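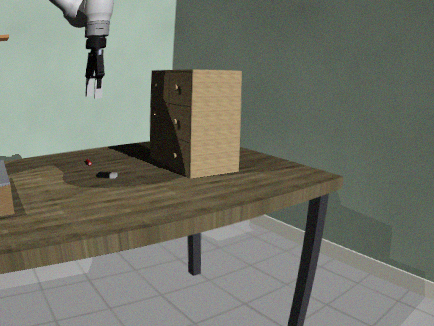 Stadtarchiv bekommt alte Möbel der Firma Breketti zurück

12 Kommentare · 19 Mal geteilt

Das Stadtarchiv hat im September einen Teil der Einrichtung aus dem früheren Kontor Breketti übernommen. Es handelt sich um 8 Möbelstücke, darunter Schränke mit Schubladen, zwei Schreibpulte und eine Bank aus dem Warteraum. Die Möbel standen viele Jahre in einer Scheune am Rand von Pundari und waren dort vor Regen geschützt, aber nicht vor Mäusen.

Breketti handelte früher mit Saatgut und Gewürzen. In den Schubladen wurden die Proben aufbewahrt, jede Sorte in einer Tüte aus Papier. Das Archiv fand noch 310 Tüten, die meisten davon leer. Auf vielen ist die Schrift gut zu lesen, bei anderen muss man raten. Eine Liste der Sorten soll im Winter im Lesesaal ausliegen.

Die Restaurierung übernimmt die Werkstatt Khúc. Sie will die alten Oberflächen so weit wie möglich erhalten und nur dort neues Holz einsetzen, wo eine Schublade nicht mehr läuft. Für die Arbeit sind etwa 3 Monate geplant. Die Kosten trägt zur Hälfte die Stadt, die andere Hälfte kommt aus einer Spende der Druckerei Clindeck, die heute im Gebäude des Kontors arbeitet.
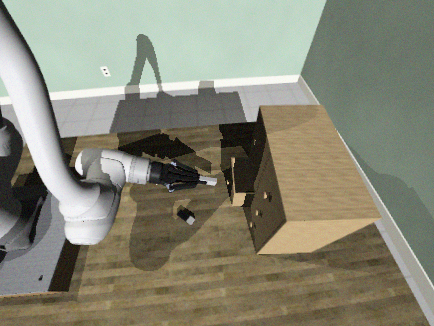 Deirdre Lenihan

Strittig ist noch, wo die Möbel später stehen sollen. Das Archiv möchte sie im Erdgeschoss zeigen, neben den Karten. Im Kulturausschuss wurde dagegen gefragt, ob nicht das alte Kontor selbst der bessere Ort wäre. Clindeck hat dafür ein Zimmer zur Straße angeboten, allerdings nur während der Geschäftszeiten der Druckerei. Eine Entscheidung wird vor dem Jahresende erwartet.

Wer noch Rechnungen, Fotos oder Kataloge von Breketti besitzt, kann diese im Archiv abgeben oder dort kopieren lassen. Gesucht wird besonders ein Katalog aus den letzten Jahren der Firma, von dem bisher nur der Umschlag bekannt ist. Die Annahme ist werktags bis 16 Uhr geöffnet, der Eingang befindet sich im Hof.

Kontakt | Impressum | © Lokalredaktion | Nach oben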